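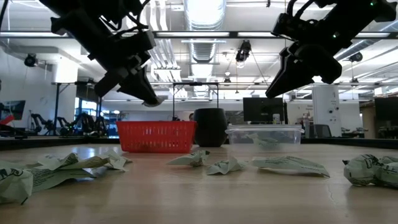
Sorting begins with the smallest unit of disorder that can be handled in one motion, and for most household surfaces that unit is light waste: wrappers, receipts, tissue, packing sheets. Light waste takes up more area than its weight suggests. A sheet that would lie flat in a drawer covers a good part of a work surface once crumpled, as the pale green pieces on the near part of the tabletop do, and it hides whatever is under it. The three containers along the far side differ in shape and wall: a red basket with perforated sides, a dark rounded pot with a wide mouth, and a clear plastic box in which one crumpled paper can be seen through the side. These differences are the subject of Unit 8.

Search this site Enter keywords Go

Unit 8. Containers for Light Waste

8.1 Wall type

Perforated walls let air through and let crumbs out. They suit clean, dry paper and are a poor choice for anything with food residue. Solid opaque walls hide the contents, so the fill level has to be checked from above. Clear walls show the fill level from the side. They also show a wrong item, and for that reason the Drurovance handout recommends clear boxes for shared tables.

8.2 Mouth and depth

The mouth should be wider than the largest crumpled piece. If a piece has to be pushed in, it will spring back when released. A low, wide basket accepts pieces from any direction but fills early. A deep pot holds more per unit of table area, and its contents settle unevenly — press down once before judging it full.

8.3 Flattening and crumpling

Crumpled paper traps air. Flattened sheets stack, but flattening takes time and a clear patch of table. For the exercise in this unit, leave pieces as found. Students who flatten first will get a different fill level and cannot compare results with the rest of the group.

8.4 Order of work

Clear the edge nearest the worker first, then move toward the containers. Pieces at the side edges come next; they are the ones most often knocked to the floor. Use one container per material for the whole pass. Changing containers partway through is the usual cause of mixed waste in the Trokari worksheets from February.

8.5 Exercise

Work in groups of 3. Each group clears the same surface 2 times, first into a low basket and then into a clear box. Record the time for each pass, the number of pieces dropped, and the fill level at the end. Enter the results in Table 11 of the workbook — blank rows are allowed.

Reading: Surnisari course pack, section on small-item storage. The Prendergast sheet on labels is optional for this unit and required for the next.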